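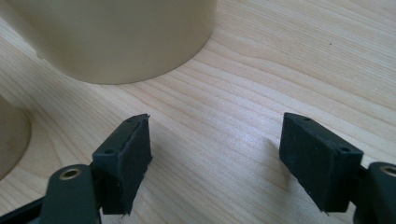
Muireann Rafferty
We've had our table for 3 months and I still can't keep it clear of snack rubbish. It's pale wood with brownish streaks running across the middle, so I never spot crumbs until my sleeve's in them! The beige pots live on it full time and wrappers collect behind them. Does anyone keep a bin on the table itself, or is that a bit grim?

Raluca Mihăilă
Not grim at all, we do it - a small white one with a liner. Fold the bag well down over the rim so it hangs outside, otherwise the first big crisp packet drags it in with it. Wrappers go in open end down, right over the bin, and any leftover bits wait in a paper cup until everyone's finished picking. I empty the lot before bed (well, most nights).
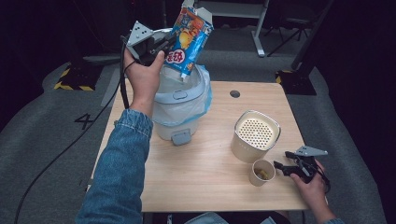
Lefteris Stergiou
Just eat in the kitchen? But if you must, move the pots to one end and wipe along the grain with a barely damp cloth. Ours is from Fondemard and it hates water.

Contact us | © Getitz | Back to top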